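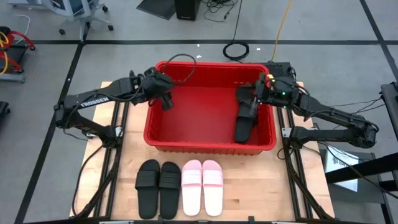
Slide sandals, sorting and storage
Page maintained by Griet Van Loon. Updated February.

Notes on keeping slides together between uses. Stock is held in open-top red plastic bins and set out in pairs on a wooden tabletop.

Black pair: wide strap, black footbed. Shelf code 800.

Pale pink and white pair: placed directly beside the black pair, toes facing the same way. Shelf code 1154.

Single slides: kept in the bin until matched. Unmatched stock goes to the Kumadau shelf, code 135.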